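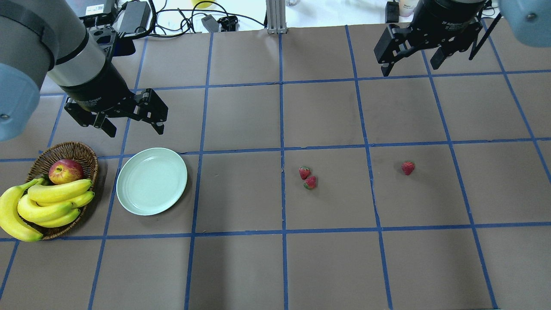 Minutes of the regular meeting of the Humwood House Tables and Kitchen Group, held in the ground floor dining room on 2025-08-25. The meeting was called to order by the chair, Ghazal Rostami, once the members coming from the Liditz building had arrived. The chair noted that the layout table had been covered in brown paper and marked out in large rectangles with blue painter's tape, as agreed in June, and that the round wicker basket with the bananas and an apple and the pale green plate beside it were to be treated as the starting point for item 4. Members were asked to leave the tape in position until that item had been concluded.

1. Attendance and apologies

A quorum was present. Apologies were received from the member responsible for linens and from the representative of the Thygesen Room users. The chair welcomed two members attending for the first time and confirmed that both held full voting rights under the rules of the group.

2. Minutes of the previous meeting

The minutes of the June meeting were taken as read. One correction was requested under the item on storage: the word "pantry" should read "side pantry", the main pantry being under the control of the kitchen manager. The correction was accepted and the minutes were approved as amended.

3. Matters arising

3.1 Side pantry shelving. The lower shelf has been refitted and may be used again for serving dishes. The upper shelf remains closed. A member asked whether light items such as paper rolls could be kept there in the meantime. The chair ruled that the shelf is to stay clear until the house manager has signed it off.

3.2 Table linens. The written report was received in the member's absence. Nine tablecloths have been withdrawn owing to stains that did not come out after repeated washing. The report recommends cutting them down for use as polishing cloths. Agreed without discussion.

3.3 Key to the crockery cabinet. The spare key has been returned and is now held at the front desk. Members are reminded to sign for it each time, including when the cabinet is opened for only a few minutes.

4. Layout of the shared lunch table

4.1 The chair introduced the item. At the spring lunches, dishes were set down wherever space could be found, and guests on the window side were repeatedly obliged to reach across others for bread and fruit. In June the group asked for a trial layout in which each rectangle on the table would hold one dish, basket or plate, so that the places could be discussed before the fall lunches begin.

4.2 Surface covering. Members considered whether brown paper should be used at the lunches themselves or only for planning. In favor, it was said that paper can be changed quickly after a spill and that the names of dishes can be written directly on it. Against, several members felt that it gave the table an unfinished appearance and would not suit the annual lunch. It was agreed that brown paper may be used for the weekly lunches and that cloths will be used for the annual lunch.

4.3 Tape. A member asked whether painter's tape would lift the paper when removed. The group had no firm information on this point. It was agreed that a short length would be tested on an offcut and the result reported by email. Blue was considered easy to see against the brown, and no change of color was proposed.

4.4 Position of the fruit basket. There was extended discussion. The basket stands at the left side of the table and takes up parts of more than one rectangle. One view was that the rectangles should be made larger so that the basket would sit within a single space. Another was that the basket should be exchanged for a smaller one. The chair observed that bananas are seldom contained by any basket of reasonable size, one of the present bunches hanging over the rim, and that a smaller basket would make matters worse. The following was proposed and seconded: that the fruit basket be allotted a double space at the left end of the table, and that the tape between those two spaces be left out in future layouts. Carried, with one vote against.

4.5 Plates beside the fruit. The group was content for a plate to stand immediately to the right of the basket, where guests can put down fruit they have chosen or leave peel. A member pointed out that the same plate could not decently serve for both. After discussion it was agreed that the plate next to the basket will be for clean fruit only and that a lidded bowl for peel will be placed on the side cart. The kitchen will be asked whether a suitable bowl can be spared.

4.6 Contents of the basket. Members of the kitchen staff have asked for guidance on what to buy. The group recommended apples and bananas as the standing order, with pears when they are in season. Grapes were not recommended, on account of the stems left on the table at the spring lunches. Bananas should be bought on two separate days so that they do not all ripen together — the kitchen is to settle the days.

5. Crockery

5.1 The annual count gives 200 dinner plates fit for use. A further 30 have chips at the rim and have been set aside. It was agreed that the chipped plates be withdrawn at once and that none be kept back for staff use.

5.2 Replacement. A quotation has been obtained from Rirnel for round plates in white and in pale green. The two colors are priced the same. Some members preferred white, on the ground that replacements will be easier to match in later years. Others thought the green pleasant to look at and easier to distinguish from the plates belonging to the Liditz kitchen, which are white and have a habit of traveling between the buildings. On a show of hands the green was preferred. The chair will place the order once the funds have been confirmed by the house office.

5.3 Serving spoons. A shortage was again reported. Members are asked to look in their own cupboards and return any spoons stamped with the letter H on the handle.

6. Use of the Thygesen Room

The Thygesen Room has been requested for overflow seating at the annual lunch. The room holds 6 tables in its present arrangement. The regular users have written to ask that the furniture be put back exactly as found, and that no hot dishes be set on the long sideboard, the varnish having been marked on an earlier occasion. Both requests were considered reasonable and were accepted. A plan of the furniture is to be drawn up before anything is moved and pinned inside the door.

7. Cleaning duties

7.1 The rota for the fall was circulated and accepted with one exchange of dates.

7.2 The chair drew attention to the state of the dining room sink after the last lunch. Food scraps had been left in the strainer overnight. The person on duty is responsible for emptying it, whoever has filled it.

7.3 Baskets. Woven baskets are not to be put through the dishwasher. They should be shaken out, wiped with a damp cloth and left to dry with the base raised. One member reported good results with a soft brush for crumbs caught in the weave, and a brush will be added to the cleaning cupboard.

8. Other business

8.1 A member asked whether guests might be told in advance what is being served. The chair replied that the menu is posted by the front desk on the morning of each lunch and that the kitchen is unwilling to commit itself earlier. The member asked that her disappointment be recorded.

8.2 Place cards for the annual lunch were deferred to the next meeting.

9. Actions

Ghazal Rostami: confirm funds with the house office and order the replacement plates from Rirnel; ask the kitchen about a lidded bowl.

Layout subgroup: test the tape on an offcut of brown paper; draw a revised table plan showing the double space for the fruit basket; draw the furniture plan for the Thygesen Room.

Kitchen: settle the buying days for bananas; remove the chipped plates.

All members: return serving spoons.

10. Next meeting

The next meeting will be held in the same room at Humwood House. The date will be sent out with the agenda. Items for the agenda should reach the chair in writing at least one week beforehand.

There being no further business, the meeting was closed by the chair.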